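**Flow wrapping** is a method of packing a product in a single web of film that is formed into a tube, sealed along its length, and then sealed and cut at both ends. It is used for candy bars, cookies, crackers, bread rolls, soap, bandages and many small hardware items. The finished pack is often called a pillow pack or a fin-seal pack.

## Process

Film is drawn from a roll and passed over a folding box, which bends the flat sheet into a tube around the product. The two edges of the film meet underneath and are pressed together by heated wheels. This makes the long back seam, known as the fin seal. The tube then passes between a pair of rotating or reciprocating jaws, which press the film flat between one product and the next. A knife set into the jaws cuts through the middle of the pressed area, so that each stroke closes the back of one pack and the front of the following one.

Machines are either horizontal or vertical. Horizontal machines carry solid items on a chain or belt. Vertical machines are used for loose goods such as chips, nuts and rice, which drop into the tube from above after the lower end has been sealed.

## Seals

Heat seals are made by melting an inner layer of the film. They are strong but need time under pressure, which limits the speed of the line. Cold seals use an adhesive that sticks only to itself and is printed on the film in a pattern. Chocolate is commonly packed with cold seals, as heat from the jaws can mark the coating.

The ridges seen on end seals come from the crimp pattern cut into the jaws. Ridges stretch the film slightly and help the two layers lock together. A zigzag knife leaves a toothed edge, which gives the person opening the pack many points from which to start a tear. Straight knives are preferred for medical goods.
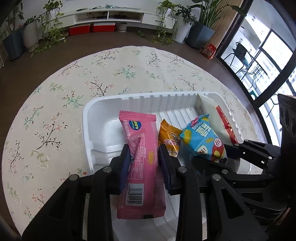

## Film

Early wrappers were made of waxed paper or cellophane. Oriented polypropylene replaced cellophane for most snack foods because it costs less and resists moisture better. A thin layer of aluminum may be added to keep out light and oxygen. Films with several layers are difficult to recycle, and many producers have moved to films made from one type of plastic.

Printing is done on the roll before wrapping. A small dark mark, called the eye mark or registration mark, is printed at a fixed interval near one edge. A sensor on the machine reads it and adjusts the film feed so that the cut falls between designs. Printed matter usually includes the ingredients, net weight, nutrition table and bar code. The date code is added on the line.

## Example of a small line

The bakery Gallari, in the town of Nadberg, changed from hand-folded paper to flow wrap for its seed bars in June 2011. The plant manager, Győző Borbély, ordered a horizontal machine rated at 100 packs per minute. The bakery's printed film repeats every 17 centimeters, and each roll holds 574 meters. The first film supplier, Jolow, was replaced after a year over poor seals at low room temperature.

## Faults

Common faults include leaking end seals, wrinkles in the fin seal, and product caught in the jaws. Leaks are found by holding a sample pack under water in a vacuum chamber and watching for bubbles. Crumbs in the seal area are a frequent cause in bakery work. Drifting print usually points to a worn feed roller or a dirty sensor.

## See also

- Blister pack
- Shrink wrap
- Modified atmosphere packaging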